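4.2 Retention and Disposal of Knitwear in Office Wardrobes

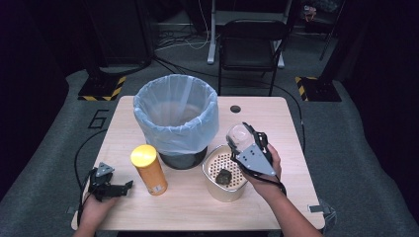 The first part of the survey asked what respondents wore to work. The second part, reported in this section, asked how long they kept it. Knitwear was chosen as the main category for two reasons. It is the type of garment that most often crosses between formal and casual dress in the offices we studied, and its wear is easy for the owner to judge at home. A cardigan that has pilled at the cuffs is known to be worn; a pair of wool trousers may be thin at the seat for a year before anyone notices.

Of the 1377 garments entered in the wardrobe diaries, 307 were sweaters, cardigans or knitted vests. Respondents recorded the year of purchase where they could remember it, the last month in which the garment was worn to the office, and its present status. Four status codes were allowed: in regular use, kept but not worn, passed on, and discarded. Diaries were kept from September until the end of the heating season at each site, so that every knitted garment had a fair chance of being worn.

The coding of "kept but not worn" caused the most difficulty. Several respondents at the Sernton office placed a sweater in this group because it no longer left the house, although they wore it at home almost daily. The diary instructions had not foreseen this. Mirzaei's earlier scheme, drawn up for shirts and blouses, treats home use as a separate stage in the life of a garment, and we have followed it in the analysis. Garments demoted to home use were therefore recoded by hand after the diaries came in, with a second reader checking each decision against the written notes. The two readers disagreed on 39 garments. These were settled by discussion, and where the notes gave no guidance the respondent's own code was left as it stood.

Demotion to home use was more common than either passing on or discarding. The usual order was office, then weekend, then home, and respondents described it in much the same words at all three sites. One respondent at Tridine wrote that a navy crew neck "went from meetings to the garden in two winters." Another kept a shawl-collar cardigan on the back of a desk chair long after it had ceased to be worn on the way to work; it was counted as office wear, as the code book requires, but it shows how loosely the word "wear" may be used.

Fiber mattered less than we had expected. Lambswool and cotton pieces were demoted at similar ages, and the notes seldom mention fiber as a reason. Collar shape was mentioned far more often. Sweaters with a polo or shawl collar were kept in office use longer than plain crew necks, apparently on the ground that they could be worn alone when the jacket was left off. Respondents who had given up the tie in recent years were especially likely to say this. V-neck sweaters showed the opposite pattern: once the shirt and tie beneath them had gone, their owners often did not know what to do with them.

Reasons for final disposal were recorded in free text and grouped afterward. Moth damage, shrinkage in the wash and change in the owner's size were all frequent. A smaller group of notes gave no fault in the garment at all. The sweater was sound, it fitted, and the owner had simply stopped reaching for it. We kept this group separate from the others — it bears on the question of style change taken up in Section 5 — and did not try to assign a hidden cause.

Two limits should be noted. The diaries depended on memory for any garment bought before the study began, and purchase dates for older pieces are probably rounded to a convenient year. In addition, the 243 respondents worked at Sernton, Tridine and Ahmadpour, where the written dress code had been relaxed before the survey. A firm that still requires a jacket at all times might show slower demotion, and the planned extension to Modport, where such a rule remains in force for client-facing staff, is intended to test this point.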